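Workshop Tips: Trying Out Grippers on Soft Objects

Filed under: Bench and Tools

These are the habits we settled on after comparing grippers on a toy kitchen. The tips apply to any small arm that has to pick up plush, foam or fabric. Most of them cost nothing, and a few need a trip to the hardware store.

The grippers in the comparison were the Akeo two-finger, the Leblanc parallel jaw and the Falero, which comes as a bare bracket and lets you bolt on your own fingers. All of them ran from the same controller with the same power supply. If you change the controller along with the gripper, you will not know which one made the difference.

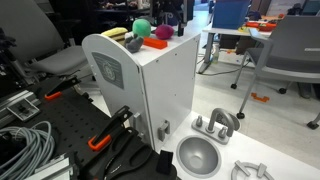
WEDUDANO, 29 Dec 2020

Pick objects that fail in different ways. A plush ball, a foam block and a lumpy soft toy make a good starting set. The ball rolls when one finger touches first. The block is easy until it sits at an angle to the jaws, and then it turns instead of closing up square. The lumpy toy gives a different width every time you set it down, so it shows you quickly whether your closing position is fixed or depends on force.

Use a surface at a real height. Tests on a bare table let the gripper come in from almost anywhere. Put the same objects on top of a toy cabinet and the arm has to clear the edge, the side panel and whatever stands at the back. The Leblanc body is wide, and it did well on the table and poorly on the cabinet. We would have bought a second one if we had stopped at the table.

Bolt the arm down before anything else. A pegboard-style work surface with a regular grid is worth having. Write the hole position on tape next to the base so you can put it back after a change. Clamps are fine for an afternoon, but check them again before each run.

Leave a loop in the cable. Move the arm by hand, power off, to the farthest point it will reach and see what the cable does. It should never go tight. Coil the extra on the side away from the work, and tie it with hook-and-loop strap. Zip ties get cut off and thrown out every time you swap something.

Keep the floor clear under the work area. Foam pieces bounce and end up under the chair casters. Count on picking a few up every session, and check under the chairs before you roll one.

Closing force

Start low. For plush, set the force to the lowest value that the controller accepts and raise it in small steps until the object stays put through a slow lift. Then add one more step and leave it. On our controller the scale runs to 2000, and 500 was enough for every plush piece with the Akeo fingers. The foam block needed 1000 before it stopped slipping at the corners. Your numbers will be different, but the order of the objects will probably be the same.

Too much force on plush is harder to notice than too little. The toy squeezes out forward like a bar of soap, or it comes up fine and then hangs on one finger when the jaws open. If an object sticks on release, lower the force before you blame the finger pads.

Write the setting down with the object name. A spiral notebook by the controller works better than a file you have to open.

Finger pads

Bare plastic fingers slide on felt and fleece. Thin rubber sheet, cut to size and held with double-sided tape, fixed most of it. Clean the finger with rubbing alcohol first and let it dry. Round the corners of the pad so it does not peel.

Skip the coarse sandpaper. It holds very well and it pulls fibers out of the toy, which then fill the grit. After a few dozen picks it holds worse than the bare finger did. Shelf liner is a fair choice if you have some left over, though it tears at the screw holes.

Lint is the thing to watch with any pad. Wipe the pads down with a damp cloth when you change objects.

Wrist camera

A small camera at the wrist tells you more than one on a stand once the fingers are close. Mount it so both fingers show at the bottom of the view. You want to see the object and the two finger edges at the same time. With only one finger visible you end up guessing at the other side, and that is the side that bumps things.

Expect the fingers and bracket to cover part of what you are reaching for. With a vegetable toy, the leaves can be half behind the hardware while the body is in plain sight. Line up on the part you can see and stop short, then close slowly.

Watch the background. Dark grippers against a dark backdrop are hard to follow on a small monitor. A plain white panel behind the object helps a lot. Printed backdrops, like a toy kitchen with burners and handles drawn on it, are fine for practice but they confuse simple color or edge detection. If you use one, test your detection with no objects out and see what it finds.

Anything very near the lens will blur. Do not waste time refocusing for it. Set focus for the distance where the fingertips meet and accept the rest.

Leave some clutter. It is tempting to clear off every object but the one you are after. Do your first tries that way, then put the neighbors back. A foam block a short distance behind the target will tell you whether your approach is as straight as you thought. The Falero with narrow fingers was the best of the lot here, and the Akeo was close.

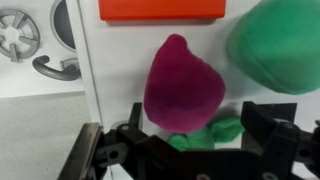

Comparing results fairly

Use the same starting spots for every gripper. Small pencil marks on the surface are enough. Set each object down the same way around, with the seam or stem pointing where it pointed last time.

Change one thing at a time. If you swap fingers, keep the pads, the force and the speed. If two things have to change together, note both.

Call a pick good only if the object lifts, travels and lets go where it should. We first scored on the lift alone, and the Leblanc looked much better than it was, because it dropped things on the way over.

Run each object at least 2 times at every setting before you move on, and more if the results disagree. One lucky grab will send you in the wrong direction for the rest of the day.

Swapping grippers

Power off first, every time. Put the screws in a magnetic dish or a jar lid. Take a photo of the connector before you pull it. After the new gripper is on, open and close it in the air a few times with nothing near it, and listen for rubbing.

Recheck your height. The fingers on these three are different lengths, and the Falero reached low enough to scrape the surface on the old program. Raise the whole path, then bring it down a little at a time.

What we kept

The Akeo stays on the arm for general use. The Falero comes out for crowded surfaces. The Leblanc went back on the shelf in August and has been useful since for boxes and other square things on an open table, where its width does no harm.

Spare pads, a hex key set and a roll of double-sided tape live in one bin next to the bench. Replace the tape when the edges get dusty.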